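Drelley Community House – housekeeping talk
Bedding for the guest rooms
Speaker notes, Zahira Manurung

Time: 15 minutes, then questions. Start at 10 am whether or not the tea has come out.

Say hello. Thank Juwita Hutapea for the room and for lending the spare bed. Mention the sign-up sheet for the February session by the door.

Opening point. Most of us learned to make a bed from a parent and never thought about it again. In a guest house the same bed gets made over and over by different people, and guests notice when it's done differently each time. Today is pillows and top covers only. Sheets and corners were in Silvia's talk.

Pillows first. Shake the pillow by the short ends, then turn it over and shake again. Hold the cover open with both hands and feed the pillow in up to the corners. Don't hold it under your chin. Some people will laugh at this because they all do it – let them, then carry on.

Ruffled covers take longer. Run a hand along the trim after the pillow is in and pull out any part that has folded under. If the ruffle is badly creased, iron it before it goes on the bed.

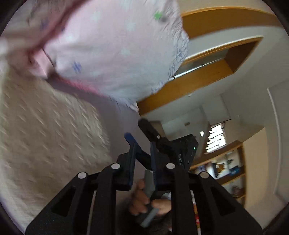 Photo: Teguh Pasaribu / Gradside

A pale pink and white cover with a small print on it, and a cream bedspread with a raised weave. I like the two together. The bedspread is plain enough that the pillow can be the busy part. If both have a pattern, the bed looks untidy even when it's properly made.

Point out the loose fibres at the edge of the pillow. Trim these with small scissors, close to the fabric. Never pull them. If a seam has opened, the cover goes in the mending basket and you take another from the cupboard.

Textured bedspreads. Smooth them with a flat hand from the middle out to the sides. Rings and watch straps catch in a raised weave, so take them off and put them in your apron pocket. Wash on a gentle cycle, cold, with nothing that has a zip. Dry flat or over two lines. Amirul Gunawan does ours on the back verandah and they keep their shape well.

Colours. Keep the pinks and creams away from new towels for the first few washes. We lost 4 good covers that way last winter.

Storage. Room 2 has the deep shelf, so bedspreads go there, folded in thirds. Pillow covers go in sets by colour on the shelf above. Write the room number on the tag in laundry pen.

Now ask for someone to come up and do a pillow. If no hands go up, ask Silvia Trnka, who has already said yes.

Questions. Someone will ask about feather pillows – we don't use them at Drelley, too many guests with allergies. Someone may ask about cost. The full bedding order was $187 and Juwita has the receipt.

Leave the bed made at the end. Return the spare pillows to the hall cupboard and the key to Juwita.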